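Teaching by remote control: Renu Pathak on hand data

Drila, a small automation shop in Vandalville, trains its robots by teleoperation. An operator wears tracking gloves and a headset, and the robot repeats the motion while its joint angles and head camera are logged. Renu Pathak runs the collection floor. We spoke on a Thursday, between shifts. 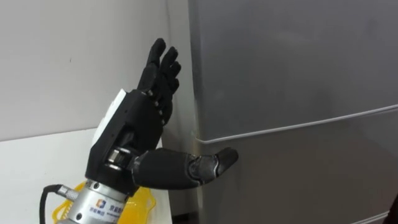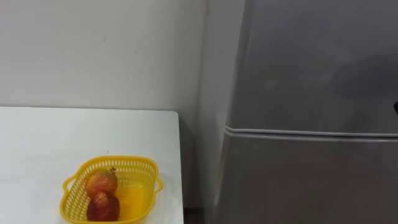 The hand beside the refrigerator, and two pomegranates in the yellow basket.

Pathak's current target is 700 usable demonstrations of a fruit task. "Usable means the operator didn't hesitate," she said. "If you stop for 2 seconds to think, the policy learns to stop for 2 seconds."

The thumb is the hard part. A human thumb and the robot's have different proportions, so the mapping is solved by fingertip distance and then corrected by a gain the operator sets. "New people close too early. They watch their own hand."

Her colleague Narendra Bhatt tried guiding the arm directly by hand in August. Contact forces were cleaner, but his own arms kept showing up in the camera data, and the finger joints could not be posed that way. They kept the method for wrist calibration only.

Operators work in blocks of 3 sessions. Pathak reviews every failed grasp herself and keeps the ones with a recovery. "A slip followed by a regrasp is worth more to me than a clean pick," she said.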